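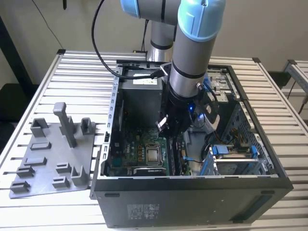 Old tower PC, cooler is off, what should I do before I put it back together?

Posted by Gumura
Sunday, May 9, 2021

Hi all, first time poster so go easy on me! I've got an old black desktop tower on its side with the panel off and the heatsink off the processor. It's my mum's old machine and I'm hoping to get it going again for the grandkids' homework (and a bit of solitaire for me).

It was shutting itself down after a few minutes, so I figured it was overheating, and the fan was absolutely clogged with grey fluff. I've vacuumed the worst of it out. Now I'm looking at the bare metal top of the processor in its socket and I'm a bit scared to touch it. Do I have to take the chip out as well? And is it worth pulling the drives while I'm in there? They're in a metal cage with blue plastic handles and I can't work out if those squeeze or slide.

Cheers in advance!

Pasichnyk
Leave the chip where it is! You only lift the bracket if you're swapping the processor, and it's very easy to bend something you can't bend back. Wipe the top with a lint-free cloth and a little isopropyl alcohol (I use the 99% stuff but whatever the chemist has over 60 will do, it just dries slower). Keep going until the cloth stops coming up grey, do the bottom of the heatsink too, then put a blob of fresh paste in the middle, smaller than a pea. Don't spread it with your finger like I did on my first one, what a mess.

Also go easy with the vacuum, they can build up static. A can of air or a soft paintbrush is better, and hold the fan blades still while you do it.

Grernley
just buy a new one mate, you can get a refurb for under 200 bucks

Svetozár Trnka
I wouldn't give up on it yet, I've kept two towers like that running for years. On the drives, a lot of the coloured plastic handles are the squeeze kind, so pinch both sides and pull gently. Unplug the power and data cables first, and take a photo on your phone before you unplug anything at all. If the drives were working I'd leave them in though, you only need to brush out the vents near them.

Please don't open the power supply box itself, even unplugged. Blow it out through the grille and leave it at that. And check the fan lead is back on its header before you hit the button, I forgot mine once and got a very loud beep!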